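# 家事動作の一人称デモを記録する手順(布ものタスク編)

Stokicoロボット部の新入部員向け手順書。頭部カメラで人の手作業を記録し、双腕アームTiltumの模倣学習に使える状態まで整える作業を扱う。学習スクリプトの実行は別ページを参照。

更新:2024/02/03 担当:Mimoza Vasić

## 用意するもの

- 頭部マウント付きカメラ
- 記録用ノートPC(収録ツール `gruma` 導入済み)
- 予備バッテリー 2本
- 対象の布(毛布、シーツ、タオルのいずれか)

## 1. カメラの角度を決める

マウントを額の中央に固定し、作業姿勢をとってから角度を調整する。立った状態で合わせると、手元を見下ろしたときに手首が画角から外れやすい。確認は必ず作業姿勢で行い、両手の指先と前腕が同時に入る位置でネジを締める。

露出は固定にする。屋外やベランダでは空が明るく、自動露出のままだと手元が暗くなる。布の表面が白飛びも黒つぶれもしない値を選び、同じセッション中は変更しない。

## 2. 動作を区切って収録する

布ものタスクは「広げる」「掛ける」「整える」の三区間に分ける。区間の境目では両手を布から離し、1秒静止する。この静止が後の自動分割の目印になる。

「整える」区間では、手すりの上端に沿って両手を置き、折り返した部分を指先で押さえながらしわを伸ばす。左右の手は重ねない。柄の多い毛布は特徴点が取りやすく、無地のシーツより位置推定が安定する。
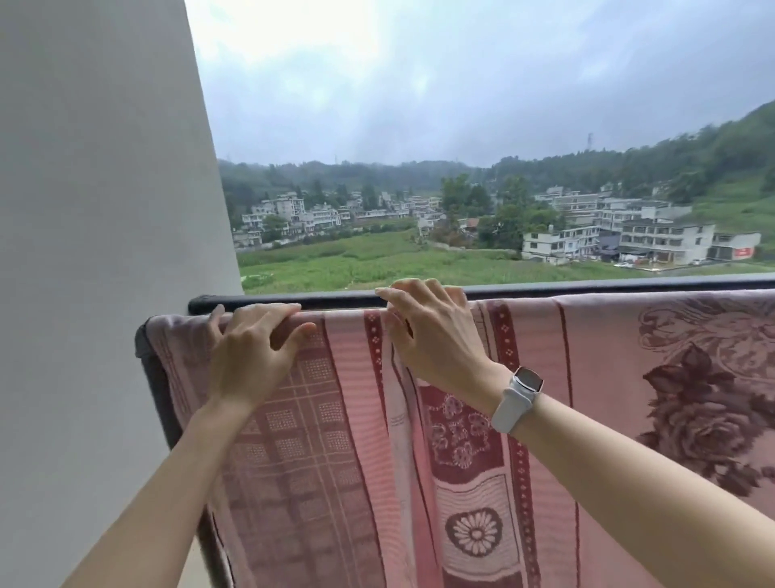 **1タスクにつき何本収録すればよいか。**

19本を収録し、うち17本を学習用、残り2本を評価用に回す。失敗した試行も削除せず、ラベルに `fail` を付けて別フォルダに保存する。失敗試行はこの本数に含めない。

## 3. 取り込みと分割

収録後、カメラをPCに接続して次を実行する。

```
gruma import --task cloth --session 6
gruma split --still 1.0
```

`--still` は静止とみなす秒数。区間が四つ以上に割れた場合は、作業中に手が止まっている。値を1.2に上げて再実行し、それでも直らなければ手動で結合する。

## 4. ラベル付け

各区間に次の項目を記入する。

| 項目 | 記入例 |
|---|---|
| task | cloth |
| phase | spread / hang / smooth |
| hand | left / right / both |
| result | ok / fail |

`hand` は布に触れている手を基準に判定する。空中で待機している手は数えない。判断に迷う区間は `both` にせず空欄で残し、Snežana Radulovićに確認を依頼すること。10月の校内大会では、この欄の誤記で片腕の軌道が欠落し、再学習が必要になった。

## 5. Tiltumへの転送前チェック

- 全区間で手首が連続して検出されているか
- 布の端が手で完全に隠れた区間が長く続いていないか
- 時刻同期のずれが1フレーム以内か

人の指先の動きはそのままではグリッパに写せない。転送時に親指と人差し指の間隔を開閉量へ変換し、他の指は無視する。変換係数は `trajkovski.yaml` に記載されている。個人の手の大きさに合わせて書き換える場合は、元のファイルを複製し、末尾に自分の部員番号を付ける。

チェックを通過したデータは共有ドライブの `cloth/ready` に置く。容量が足りないときは `cloth/raw` の古いセッションを外付けディスクに移し、移動先を台帳に記入する。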